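Arumwood Daypack, Navy

Item 3569
Ships from our Stadurton warehouse
Usually leaves within 2 working days

The Arumwood is a mid-size backpack for school, work and short trips. It replaces the older Lidthorpe pack, which we stopped making in April. The main differences are a deeper main compartment, a stiffer base and wider shoulder straps. If you owned a Lidthorpe and liked it, you should get along with this one. The old rain cover still fits.

Details

Color: navy
Weight empty: 635 grams
Main compartment: opens from the top, two-way zipper
Laptop sleeve: padded, raised off the base
Front pocket: one, with key clip
Side pockets: stretch, one on each side
Water resistance: coated fabric, not waterproof

Fabric and back panel

The body fabric is a plain weave with a coating on the inside. It will shrug off a shower on the walk from the bus, but water can get in at the zippers in steady rain. Use a cover if you carry papers. The back panel is padded and lets some air through. It will feel firm for the first week or so and then soften.
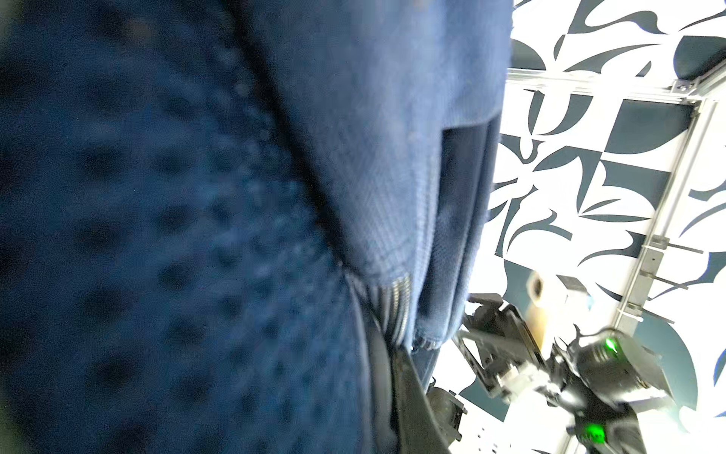

Mine softened up a lot faster than the page says, wrote one buyer, but I carry it every day with a heavy laptop in it. The straps took longer. I had to loosen them twice before the pack sat right, and now I leave them alone.

Strap fit makes more difference than most people expect. Put your usual load in the pack before you adjust anything. Pull both straps until the top of the pack sits level with your shoulders, then let each one out a little. If the bottom of the pack hangs below your hips, the straps are too long. The chest strap slides up and down and can be taken off completely.

Packing

Heavy items go in the laptop sleeve or directly in front of it. Bottles go in the side pockets. We do not recommend putting a bottle in the main compartment next to electronics, even a bottle with a good lid. The front pocket is meant for flat things such as a phone, a charger and pens. It can be hard to close when the main compartment is full, so fill the front pocket first.

Zippers

The zippers were made for us by Krajewska, and the test samples were run through 2000 open and close cycles at our workshop. If a zipper gets stiff, brush out the teeth with an old toothbrush and rub a little candle wax along them. Do not use cooking oil, which picks up grit.

Cleaning

Empty all pockets and shake the pack out upside down. Wipe the outside with a damp cloth and mild soap. For a full wash, use a sink of lukewarm water, press the soapy water through the padding with your hands and rinse until the water runs clear. Leave the pack open to dry, out of direct sun. The navy dye may bleed a little the first time, so keep it away from light clothes.

Do not machine wash, tumble dry or iron. Heat damages the inner coating and it cannot be put back on.
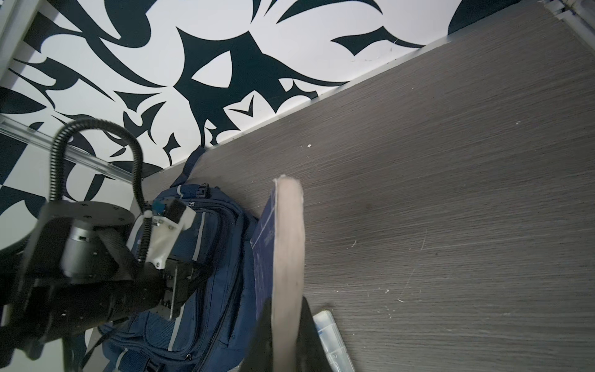 Another customer asked whether the pack could go in the washing machine on a cold, gentle cycle inside a pillowcase. The answer is still no. Spinning bends the base insert, and we can't replace a bent insert under the warranty.

Returns and repairs

Unused packs can be sent back with the tags on. Repairs to seams, buckles and zippers are free during the warranty period. Please clean the pack before you send it in, and put a note inside saying where the problem is. Packs can also be dropped off at the Stadurton counter on Saturday mornings.

Spare parts for this item: chest strap, side buckle, zipper pull, base insert.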